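The Rack That Stays Out

By Renata Sepúlveda

For most of my adult life I believed a dish rack was something you hid. My mother kept hers under the sink, folded flat behind the bleach, and brought it out only after big meals, and it went back the minute the last fork was dry. I did the same for years, in four different apartments, and I never once asked myself why I was kneeling on the floor every evening to put away a thing I would need again at breakfast.

The person who cured me of this was Rocío Iturra, who runs a small kitchen shop called Chege and has stronger feelings about plates than anybody I've met. She sells them singly. You can walk in and leave with one blue plate and nothing else, wrapped in newspaper, and plenty of people do. "A stack of eight is for a wedding list," she told me the first time I visited. "Two plates and one big bowl is how most of us eat."

I laughed, and then I went home and looked in my own sink. Two plates and one big bowl.

So when I started on this piece I went back to her, and we spent a long and very pleasant afternoon talking about what belongs on the counter in a small kitchen, and what can go live somewhere else. Her answer is shorter than you'd think. She wants a low rack for the plates you use every day, and in front of it one wide, shallow dish with room for fruit. She doesn't care much what fruit. I have a weakness for pomegranates myself, because they keep so well and because they look like a holiday even in the middle of January.
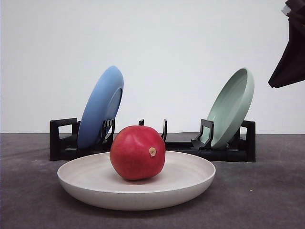 A round red fruit on a wide white dish, with the day's plates standing behind it.

There's an argument for leaving plates upright, and it goes beyond saving yourself the kneeling. A plate on its edge lets the water run off, and it takes up hardly more counter than a paperback. You can pull one out without lifting three others. And you get to look at it! I had owned a sage-green plate for years and thought of it as the one at the bottom of the pile. Now it stands out where I can see it, and I reach for it first.

Color is where people get nervous. Ertuğrul Dursun, who taught ceramics for 40 years and still throws bowls in the garage behind his house, thinks we have all been frightened by matching sets. He likes blue with green, soft shades of both, and something off-white nearby to let them rest. He is also fond of a surface that shows a few faint rings. When I told him I'd once taken back a dish over a mark like that, he put down his coffee and was quiet for a good while.

"You took it back," he said finally.

I did, and I regret it. I've since bought a bowl from him, a heavy one, and it has circles all through the inside that I follow with the sponge.

As for the rack itself, look for something long and low. The tall two-story kind holds more, certainly, but it turns into a cupboard with no doors, and within a week there's a colander on top that never leaves. A single row makes you put things away now and then. Black is forgiving and goes with any plate you stand in it. Check that the supports will take a plate with a deep rim, which many of them won't. Rocío keeps an old soup plate behind the register so customers can try it in the slots before they pay, and I wish every store did the same.

Leave some slots empty, too. This was the hardest part for me. An empty slot looked like a job I hadn't finished, and I kept filling mine with pot lids and a cutting board, until there was nowhere to put the plate in my hand.
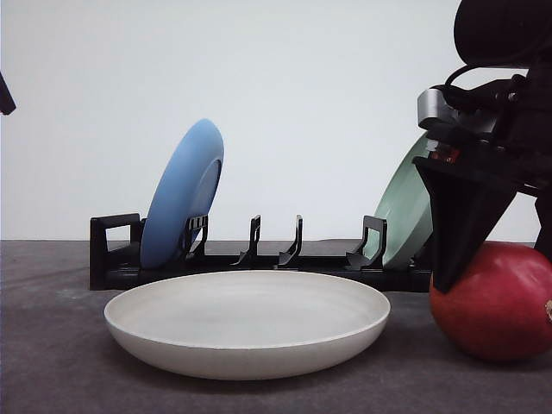
Keeping It Nice

A rack that stays out does need a little care. I lift mine every few days and wipe the counter underneath, where the crumbs collect. Once a week it gets warm water, dish soap and an old toothbrush down in the corners, and then I leave it upside down on a towel while I have my tea.

The fruit dish asks for even less. Wash it when it's empty, dry it well, and turn over whatever fruit you have left so you can see the underside. Then set the dish back in front of the plates, a little off to one side if you're like me and need somewhere to put your keys.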